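Showing the hand what to do: a talk with Ragnvald Torvik

Ragnvald Torvik runs demonstration work at Jolo, a small company that trains robot arms to tidy up. He came to it from machine maintenance and spent two years at Cundby repairing packing lines before he ever taught a robot anything. We spoke on a Monday morning, by phone, while he waited for a delivery of replacement grip pads.

Two ways in

There are two common ways to show a robot a task. One is remote control: a person holds a pair of controllers, or a smaller copy of the arm, and the real arm follows along. The other is to leave the robot at home and have a person do the job with a gripper held in the hand, with a camera mounted on it. The footage and the motion of the fingers become the lesson.

Torvik has done both for long stretches. At first Jolo used only remote control.

"We had a follower arm on a bench and a leader arm next to it," he said. "You move the leader, the follower moves. It's good because whatever you record, the robot can do. It just did it. There's no question about reach or joint limits."

The trouble was pace. A person at the leader arm feels very little of what the follower is touching. Operators slowed down near contact, stopped, looked, and tried again. Those pauses went into the recordings, and the trained arm copied them.

"It would come down to a cup and wait," Torvik said. "Same place every time. It had learned the operator's doubt."

The first set the group kept from the bench had 987 demonstrations in it, all of them picking and placing on the same tabletop. It took most of a spring to collect. When the arm was moved to a kitchen counter at the Hellwood site, it missed nearly everything.

Out of the lab

The move to hand-held grippers was made for that reason. A gripper with a camera on it fits in a bag. It can go to a bedroom, a hallway or somebody's garage, and it doesn't need a table bolted to the floor.

"You can do a place in a morning and be in the next one after lunch," he said. "With the bench, we moved it once and it took 11 days to get it right again."

The current set, which the group calls Montoya after the street where they began it, stands at 2,337 demonstrations. Most are household jobs: sorting, putting things into boxes and taking them out again, clearing a surface, folding a towel once.

I asked whether anyone can do it. He thought about that for a while.

"Anyone can squeeze the trigger. People need a day or so to stop using their wrist the way a wrist wants to go. Your hand can turn in ways the arm can't follow, or can only follow by swinging the elbow way out. So we tell them to keep it calm. Come from above or from the front. Don't twist and lift together."

He also tells them to keep the free hand away. New people reach in to steady a box or push something closer without noticing they have done it. The robot that learns from the recording will have no second hand there, unless the task was set up with two grippers from the start.

"I throw those out," he said. "They look perfect, and they're no use to me."

What makes a good demonstration

Torvik keeps a short set of rules, and most of them came from recordings that failed. The fingers should be open before they get close to the object. The object should be in view of the camera before the approach starts, because a grasp made blind teaches very little. The release should be clear – open, wait a beat, then back off. And a demonstration should end when the task ends. Early recordings often had the operator wandering off with the gripper still running.

Mistakes are a separate matter. If an operator drops something and picks it up again, he keeps it.

"I used to cut those. Then we had an arm that was fine until it dropped something, and after that it had no idea. It had never seen a dropped thing. So now if you drop it, carry on, get it, finish the job."

He is less forgiving about speed. An operator who starts the day slow and finishes it fast has made two different lessons, and he would like one. He asks people to stop when they catch themselves rushing, and he keeps the sessions short.

Boxes, bottles and bags

Much of the recent work has been with cardboard boxes. Torvik likes them because they are cheap, they are everywhere, and the walls get in the way. To take something from the bottom of a box, both fingers have to pass the rim and still have room to close.

"On a table, you can be sloppy by half an inch and get away with it. In a box you hit the wall. Then the box slides, and now the whole problem has moved."

Soft ground makes it harder. On a bed, the box tilts and settles, and small items sink into the folds of the cover. Clear plastic is the other thing he brings up without being asked. A bottle shows the camera whatever is behind it, plus a bright spot from the ceiling light, and the bright spot moves when the gripper moves. Loose packaging is worse. It has no fixed shape, and it often comes up together with the thing next to it.

The objects themselves get changed often. If the same ones stay too long, he said, the model learns those ones and not much else. Operators are asked to mix sizes and to leave some things partly hidden behind others. He does not want them lined up.

"A neat row is easy to record and I never saw one in a real house," he said. 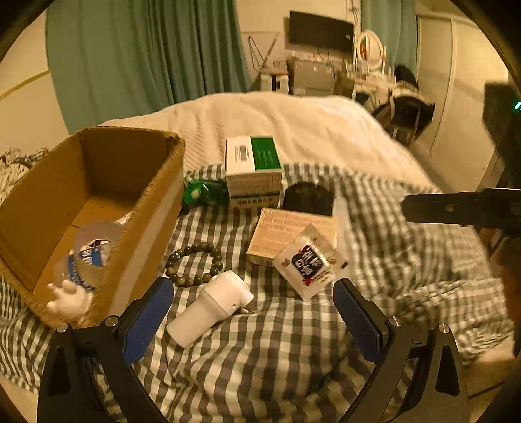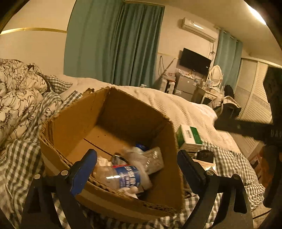
Open fingers and an open box on the bed, in both views.

Back to remote control

The bench arm at Jolo has not been put away. Torvik uses it for the last part of training, when a model made from hand-held recordings is running on a real arm and keeps going wrong in one spot. An operator watches, takes over by remote control just before the error, does that piece correctly, and hands control back.

"You don't need many of those," he said. "A short fix in the right place does more than another week of good ones."

He would like the handover to be smoother. At the moment the arm gives a small jerk when the person takes over, and the jerk has to be trimmed from each recording by hand. Someone at Cundby is working on it. He expects to try the new version in July, on the towel task first, then the boxes.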